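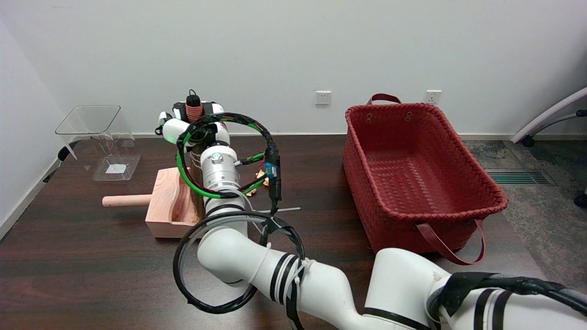 The Lollau Accord is a fisheries and customs agreement between the neighboring island states of Lollau and Hirkau. It is usually described as the treaty that ended the two countries' long quarrel over the Futel Bank. That description comes mostly from the governments that signed it. Several clauses have never been applied, and the boundary itself is still drawn differently on each side's charts.

Background

Both states claimed the bank after independence, and each licensed its own boats there. Seizures of vessels were common, though the numbers given in the press of the time can't be checked. Hirkau's foreign ministry later said that 47 of its boats had been held in Lollau ports. The port registers list 27. Neither government has explained the gap.

Talks began in February under the mediator Gerd Ostermann, a retired diplomat whose memoirs give himself most of the credit. The Hirkau delegate, Jayanthi Nadar, remembered it differently and wrote that the main points had been settled by telephone before he arrived.

Terms

The text was signed on 16th March and runs to 40 articles. It sets up a shared fishing zone, drops duties on fresh catch, and sends disputes to a joint panel. Article 12 calls for a survey of the seabed "at the earliest convenient date." No survey has been done.

Supporters often say that the accord "opened the border." It did no such thing. Passport checks stayed in place, and the customs changes covered fish and ice, with a separate list of boat parts added later at Hirkau's request.

Ratification

Lollau's assembly passed the accord by a single vote after an all-night sitting. The opposition leader, Satish Pinto, argued that members had been shown a summary instead of the full text. The government denied this - but the full text wasn't printed until nine days after the vote. In Hirkau there was no vote at all, as the cabinet treated the accord as an administrative matter. 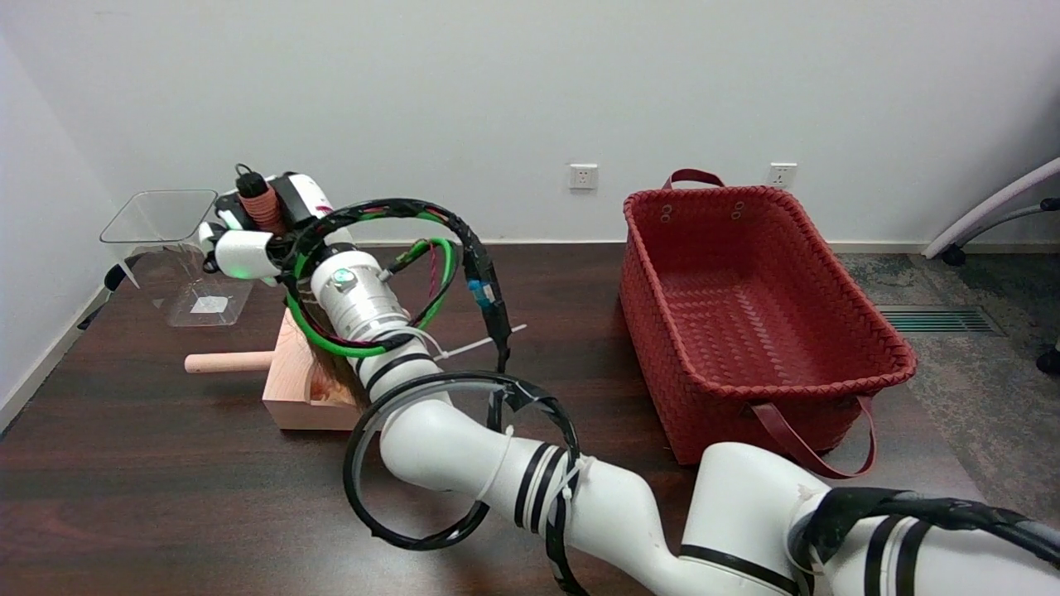
Effects

Official figures credit the accord with 507 new jobs in the first two years. The economist Flor Escobar has questioned that total, pointing out that it includes the Kamath cannery, which was already hiring before the talks started. Catches did rise, but they rose on nearby banks too.

The joint panel has met twice. Its former secretary, Sivaprasad Nambiar, called the second meeting "a discussion of where to hold the third."

See also

Futel Bank
Foreign relations of Hirkau
Kamath cannery dispute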